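동아리 소식: 손으로 가르치는 집게, 열쇠고리 앞에서 멈춘 한 학기

로봇 동아리 킷톤(Kitton)의 이번 학기 과제는 열쇠고리 정리다. 고리에 달린 색깔 이름표를 집어 들고, 고리째 받침에 걸거나 쟁반에 내려놓는 것. 신청서에는 '가정환경 비정형 물체 조작을 위한 시연 학습'이라고 적혀 있다. 제목이 길면 예산이 잘 나온다는 것을 우리 동아리도 배운 모양이다.

지난 호에서 이 과제를 소개하면서 필자는 학기 말이면 로봇팔이 혼자 열쇠를 거는 모습을 볼 수 있을 것이라는 팀의 말을 그대로 옮겼다. 그 문장은 거두어들여야겠다. 11월 현재 혼자 움직이는 것은 아직 없고, 움직이는 것은 부원들의 팔이다. 양손에 집게를 하나씩 쥐고 같은 동작을 되풀이하면서 그 움직임을 기록한다. 팀은 이것을 '가르친다'고 부른다. 필자가 보기에는 배우는 쪽이 누구인지 조금 애매하다. 학기 초보다 부원들의 손놀림이 눈에 띄게 좋아졌기 때문이다.

지금까지 쌓인 시연은 2,066회다. 숫자만 들으면 그럴듯하다. 중간 발표에서도 이 숫자가 첫 장에 크게 나왔고 박수도 받았다. 그런데 그중 몇 회가 쓸 만한지 묻자 답이 흐려졌다. 초반 기록에는 집게를 놓친 것, 위치 추적이 튄 것, 중간에 누가 말을 걸어 손이 멈춘 것이 섞여 있고, 이를 골라내는 기준은 사람마다 달랐다. 어떤 부원은 고리가 한 번 미끄러진 시연을 버렸고, 어떤 부원은 다시 집는 동작도 배울 거리라며 남겨 두었다. 둘 다 일리가 있다. 다만 같은 폴더에 들어 있으면 곤란하다.

열쇠고리를 고른 것도 욕심이었다고 생각한다. 나무 블록이라면 어느 쪽에서 집어도 블록이다. 고리는 그렇지 않다. 짧은 사슬이 엉키고, 이름표 하나를 당기면 나머지가 따라오고, 내려놓을 때마다 모양이 달라진다. 사람 손끝은 그것을 거의 무의식중에 처리하지만, 집게를 쥐는 순간 우리도 손끝의 감각을 대부분 잃는다. 처음 쥐어 본 신입 부원이 노란 이름표 하나를 드는 데 애를 먹는 것을 보면서, 사람도 어려워하는 일을 기록해 넘기면 기계는 무엇을 물려받을까 싶었다.
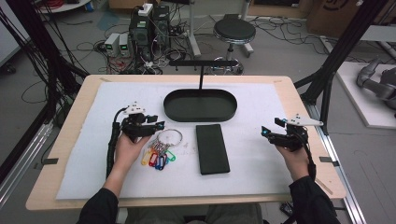
시연용 집게를 두고도 할 말이 있다. 팀은 참고 도면으로 서튼 공방의 '시른턴(Sirnton)' 설계를 가져와 손잡이 쪽만 고쳤다고 한다. 고친 결과가 더 나은지는 비교한 자료가 없다. "잡기가 편해졌다"는 평이 전부인데, 편해졌다고 말한 사람은 대개 고친 사람이었다. 케이블 문제는 여전하다. 긴 동작을 할 때 줄이 손목을 당긴다는 불만이 활동 일지에 여섯 번 올라와 있고, 대책 칸은 여섯 번 모두 '다음 회의에서 논의'다.

그래도 이번 학기에 나아진 점을 하나 꼽자면 작업대를 대하는 태도다. 전에는 판 위의 물건 배치가 날마다 달랐고, 누가 언제 옮겼는지 아무도 적지 않았다. 지금은 시작 전에 배치를 확인하고, 바닥판이 밀리지 않았는지 살핀 다음 기록을 켠다. 지루한 절차라 홍보 영상에는 나오지 않겠지만, 필자는 시연 횟수보다 이쪽에 점수를 주고 싶다. 바닥 배선까지 같은 정성으로 다뤄 주면 더 바랄 것이 없겠다.

학습 결과는 어떤가. 레자이(Rezaei) 교류전을 앞두고 팀은 첫 모델을 돌려 보았다. 아홉 번 시도해서 네 번, 고리가 목표 지점 근처에 놓였다. 발표 자료에는 '절반 가까운 성공률'이라고 되어 있다. 아홉 번은 성공률을 말하기에 너무 적은 횟수이고, '근처'가 어디까지인지도 정해져 있지 않았다. 고리를 늘 같은 자리에 두고 시작했다는 점도 발표에서는 빠졌다. 질문이 나오고 나서야 들을 수 있었다. 자리를 조금만 옮기면 어떻게 되느냐는 물음에는 아직 해 보지 않았다는 답이 돌아왔다. 해 보지 않은 것은 흉이 아니지만, 그러면 '일반화'라는 단어는 당분간 자료에서 내리는 편이 맞다.

이런 글을 쓰면 꼭 김을 뺀다는 말을 듣는다. 그러나 작년 다담(Datham) 대회를 기억하는 부원이라면 이해해 줄 것이다. 우리 방에서 잘 되던 것이 대회장 조명 아래에서 한 번도 되지 않았고, 돌아오는 길에 누구도 원인을 설명하지 못했다. 그때 남은 자료라고는 잘된 장면만 모아 둔 영상뿐이었다. 실패한 기록이 없으니 고칠 곳도 찾을 수 없었다.

팀에 바라는 것은 많지 않다. 시연을 버리는 기준을 한 장으로 정리해 공유할 것. 시험할 때는 시작 위치를 바꿔 가며 하고, 실패한 회차도 그대로 남길 것. 시연 횟수를 더 늘리는 일은 그다음에 해도 늦지 않다. 팀에서는 방학 전에 기준표 초안을 내겠다고 했다. 초안이 나오면 다음 호에 전문을 싣겠다.

시연에 참여하고 싶은 부원은 동아리방 문 앞의 표에 이름을 적으면 된다. 경험은 필요 없고, 한 번에 한 시간 정도 앉아 있을 인내심이 있으면 된다. 저녁 시간대가 늘 비어 있다. 직접 쥐어 보고 나면 이 글이 지나치게 박했는지 아닌지도 판단할 수 있을 테니, 반론은 소식지 담당 앞으로 보내 주기 바란다. 분량 제한 없이 싣는다.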